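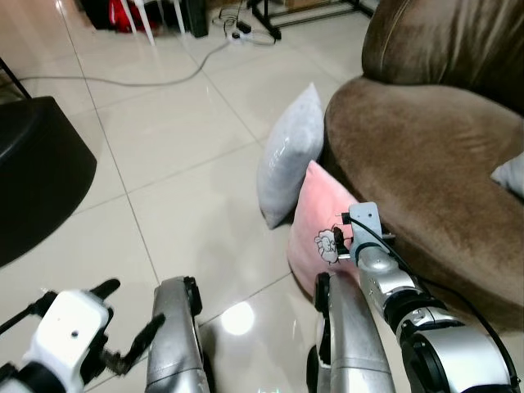 Zerrin Kahraman asked last month whether Draka really needs its grippers looked at this often, or whether we're just fussing. Fair question! I went back through the July log, and I'd say yes, at least for now.

We're at 141 pillow pickups since the last service. The right gripper had started closing late, so I swapped 2 worn finger pads, retightened the mounting plate and ran the Flilaslow calibration again (15 minutes, if the laptop behaves). I also retied the cable along the right arm with a bit more slack at the wrist.

Still to do: the left gripper pads, and a spare cable from Peng, which I've ordered out of the parts money.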